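The Corner Table

1.

Diarmuid Daly got to the café early because he could not stand to be at home with the phone. He ordered tea and sat at the back table until his coat felt too warm, then went to hang it up.

He had worked 47 weeks on the night shift at Arkton, and before that five years for a firm that no longer existed. Now there was a letter from Madigan offering him a day job two towns over. It was folded in his shirt pocket. They wanted an answer by the end of the afternoon.

Cormac Ó Flaithearta had said to meet him at three. Cormac owned the café, or most of it. He had bought it with $4000 of his own and a good deal more of his brother's, and he was still paying his brother back. He and Diarmuid had shared a room when they were both new in town, and they had gone on telling each other things after that, mostly the things they didn't tell their wives.

When Diarmuid came back from the coat hooks there was hardly space to put his elbows down. Cormac had been using the table as a desk again.

"Don't move anything," Cormac called from behind the counter. "I know where it all is."

"I wasn't going to."

"You were looking at it."

Diarmuid sat. The light came in strong on the near edge of the table and he shifted his chair to get it out of his eyes. He looked at the boxes and the papers, and at the plant in the far corner, which had done well. He remembered it as a couple of stalks in a yogurt cup. Cormac's daughter had brought it home from school the December the heating failed, and they had kept it next to the oven until spring. 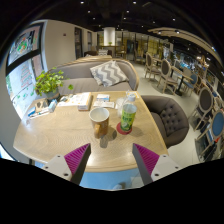

2.

Cormac brought his own cup over and sat down across from him.

"So read it to me," he said.

Diarmuid took out the letter and read it. It was dated September 12, 2019, and it was not long. It gave the hours, the pay and the name of the person to call. When he got to the end he folded it along the same lines and put it back in his pocket.

"That's more than you get now," Cormac said.

"It's $2000 more. Then there's gas."

"And you'd sleep at night."

"I'd sleep at night," Diarmuid said.

Cormac turned his cup around by the handle. Somebody came in, looked at the menu on the wall and went out again. He watched them go.

"What does Nell say?"

"She says it's up to me."

"That means take it."

"It might. She says the same thing about curtains."

They talked about other things for a while. Cormac's brother wanted to put a second counter along the window, and Cormac didn't. The man who serviced the dishwasher had retired to Clekilent and the new one charged by the half hour. Diarmuid listened and drank his tea. It needed more milk, but he didn't get up for it.

"You could use my phone," Cormac said finally. "It's quiet in the storeroom."

"I have a phone."

"I know you have a phone. I'm saying it's quiet."

Diarmuid thought about the drive, and the bridge in the mornings. He thought about Arkton at four a.m., the radio on low and the same six songs -- he knew the order of them by now. He pushed his chair back.

"Where's the light switch in there?"

"Left side. Behind the flour."

He went down the short hall and found it. From the storeroom he could hear Cormac moving things around on the table, making room.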